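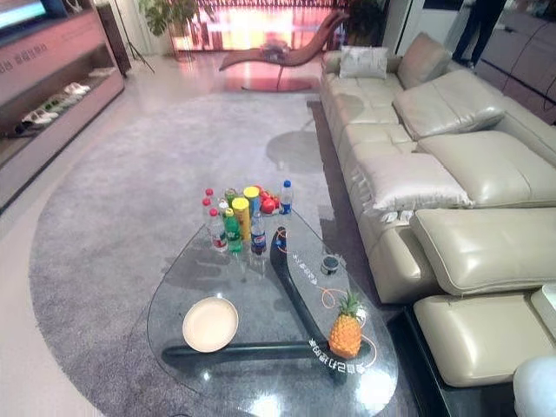

*Snacks on the glass table, pineapple included.*

Can a machine tidy the living room yet? I get asked this every time I mention the newsletter at a party, and my answer is still "bits of it, on a good day".

Take a coffee table like this one. You or I would clear it in a couple of minutes while talking about something else – bottles to the kitchen, plate in the sink, done. For a robot it's a horrible job! Glass is the worst of it. Depth cameras look straight through the top and find the rug, or they catch the reflection of a bottle and think there's a second one underneath. Then there's a cable looping round a pineapple, and I'd love to meet the gripper that knows which of those two to pick up first (and where you'd even hold a pineapple).

I went over to Zesterville on 2024-05-18 to hear the Fostness people talk about their clearing trials. They ran 1000 pick-ups of ordinary household stuff and had to step in on 298 of them, mostly clear bottles and anything touching a wire. A full table took their machine 15 minutes. I've had teenagers slower than that, but they didn't need a laptop next to them.

What cheered me up was how plain they were about it. Cans are nearly sorted, they said, plates are coming along, and cables are a mess. Rolland is promising a home model by December, and I'll believe it when it has done my front room with the cat in it.

Next time I'm off to Hastitz to see a shop-floor one that stacks shelves. If you've got one at work, do write in and tell me what it drops.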